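6. Fitting chair legs with both arms

This section covers the chair job on the Tescombe two-arm bench kit, as built in sections 1 to 5. The arms should already be bolted down, homed and able to pass the empty-gripper test. If either arm still drifts at rest, go back to section 5 before you put a chair on the table.

What you need
White moulded chair, seat shell and 4 legs
Tescombe controller with the Pornomar gripper add-on loaded
Hex key from the arm kit
Microfibre cloth

Caution: Keep hands, sleeves and hair out of the space between the arms whenever the controller is live. The grippers will not let go of a finger just because you pull.

Setting up the table

1. Wipe down the tabletop and let it dry. Grit under the shell will scratch both surfaces.

2. Run each gripper cable along the outside of its arm and leave enough slack for the wrist to turn all the way around. A cable that pulls tight at full reach will show up as a position error – usually on the left arm first.

3. Switch on the controller and load the chair profile. The factory profile is number 3495. If you renamed your profiles in section 4, pick whatever you called it.

4. Set both arms to slow. Leave them there for the whole of the first chair.

Placing the shell

5. Lay the shell on the table with its underside facing you, so you can get at the corner sockets. Tilting it is fine as long as it doesn't rock when you press on a corner.

6. Jog the left arm to the lower edge of the shell and close the gripper. The left arm only holds. It should not lift.

7. Push lightly on the shell with the hold on. If it slides, open the gripper, move it closer to a rib and try again. Raise the grip force one step at a time. Past step 4 you can mark the plastic, and the marks don't polish out.

Fitting the legs

8. Seat each leg by hand, finger tight, with the collar square to the shell. Stand clear before going on.

9. Bring the right arm to the first leg and grip it low, just above the corner connector. Gripping further up gives the leg too much leverage and the arm will trip its load limit.

10. Press Run. The right arm pushes the leg home and stops when it meets resistance.

11. Open the right gripper, back the arm off and do the same on the remaining legs. You may need to turn the shell to reach the far pair. Stop both arms before you touch it.

Note: White legs under a bright lamp can wash out in the head camera and the leg finder will lose them. Move the lamp, or wrap a band of black tape where you want the gripper to close. We use tape in our workshop and leave it on until the chair is finished.

Note: The Cárdenas soft finger pads fit both grippers but add a little thickness. Redo the closing test in section 5 after you change pads.

If something goes wrong

Arm stops halfway with no error: check the cable slack at the wrist.

Leg goes in crooked: open the right gripper, pull the leg by hand and start again from step 8. Do not try to straighten it with the arm.

Controller shows LOAD: you are gripping too high, or the collar has caught on the socket.

When the last leg is in, open the right gripper first and the left one second. Support the chair with one hand on the shell once both arms have stopped, then send the arms to park and switch off at the wall before you lift it clear.
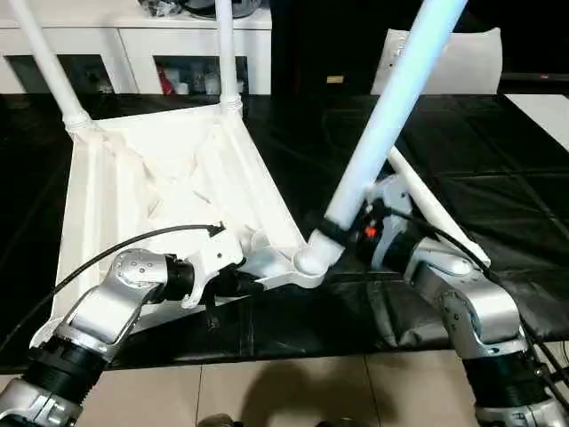
Check each joint by hand after the chair is on the floor. Any leg that turns in its socket needs to go back to step 8. Profile settings are kept when the power is off, so you can start the next chair from step 5.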